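From the back bench: the two-armed table

Those of you who come in by the side door at Troltwood will have noticed that the long table has been taken over again, and I promised after the January open evening that I would write a proper update for everyone who asked about it. It has taken me longer than it should have, for which I'm sorry, but there has been a fair bit of wiring to do and not many evenings to do it in.

For newer members, the idea is a simple one. A few of us wanted to see how far a shared workshop could get towards a pair of arms that will clear a kitchen table, using kit we could afford and software we could more or less understand. We have called it Buzatu, after the name on an old crate that the first parts were stored in, and the name has stuck. We set ourselves a limit of £3,685 for the lot, and I am pleased to say we are still under it, although the cables have cost far more than I ever expected cables to cost.

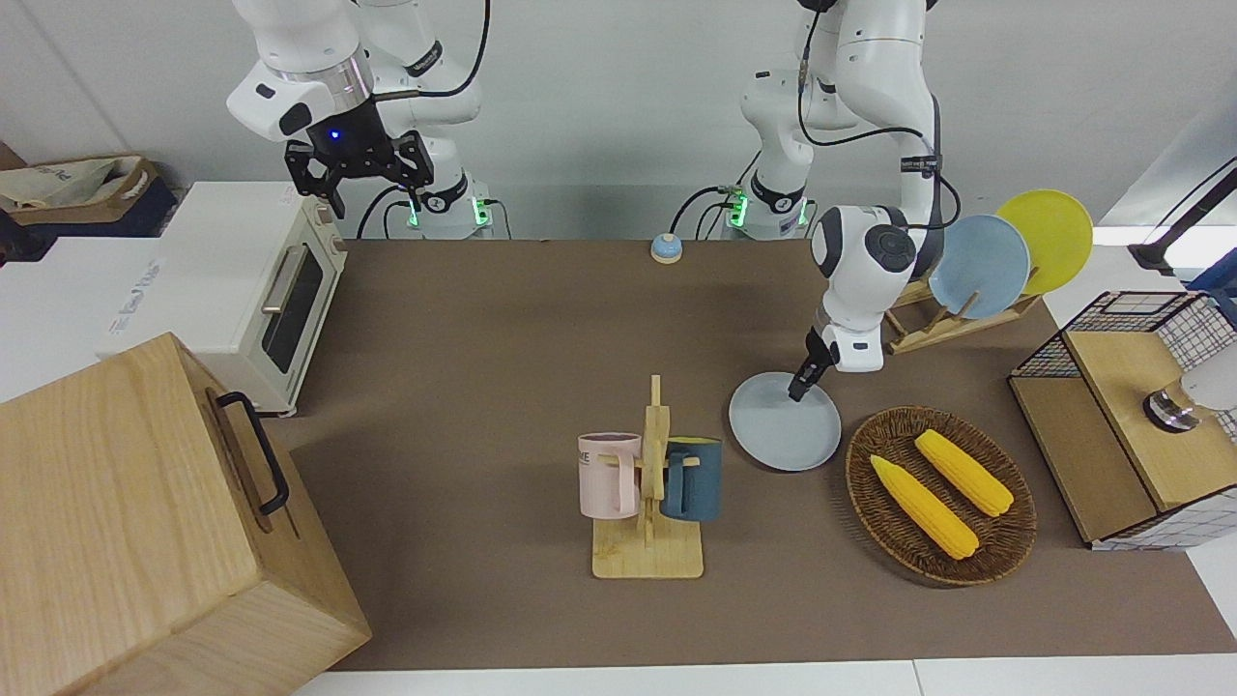 Crockery has been our great teacher this spring. We began with blocks, as everybody does, and got terribly pleased with ourselves, and then somebody brought in a box of odds and ends from home and we were back at the beginning. A plate lying flat gives the fingers very little to get hold of, so the trick we keep practising is to pinch it by the rim and bring it up on its edge, the way the left arm has the pale blue-grey one. From there it is a matter of getting it round to the rack and letting go gently. Mugs are a different sort of trouble, because the handle has to meet the peg at just the right angle, and we have spent whole evenings on a single peg. We did 60 goes at it one night in March and 31 of them ended with the mug hanging, which I thought was rather good and the others thought was rather poor. You may also spot the little service bell at the back. I am very fond of it and it is staying.

We keep a log of every attempt in the green binder by the kettle, and we have now written up nearly 1,000 of them. Please do have a look through, but please put it back — it went home in a rucksack for a fortnight before Easter and we lost track of which settings we had been using. If you add anything, pencil is fine, and a note of which arm it was helps a great deal.

The other big job has been the software. We had been running everything through Zivix, a little program one of our former members wrote, and it served us well until we added the second arm, when the two of them began waiting politely for each other and neither would move. We have now gone over to Tultov, which is fussier to set up (allow yourself an evening and a pot of tea) but lets us slow one arm down without touching the other. I have typed up the steps and pinned them inside the cupboard door. 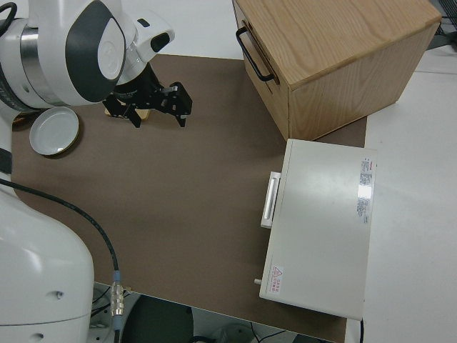
The gripper with its fingers apart, and the small camera on its mount above.

A word about that camera, as several people have asked. It sits just above the fingers, and lining it up again after a knock is fiddly work, so if you are reaching across the table for anything at all, do please go round the other way. The same goes for leaning on the mat, which I have been guilty of myself more than once.

Next we would like to try drawers and doors, starting with the wooden box with the black handle, and after that perhaps cutlery, although I am told I am being hopeful. We could do with a few more chipped plates if you have any going spare, and a decent set of small hex keys, ours having wandered off. We are usually in from seven in the evening, and visitors are very welcome to come and have a go at the mugs.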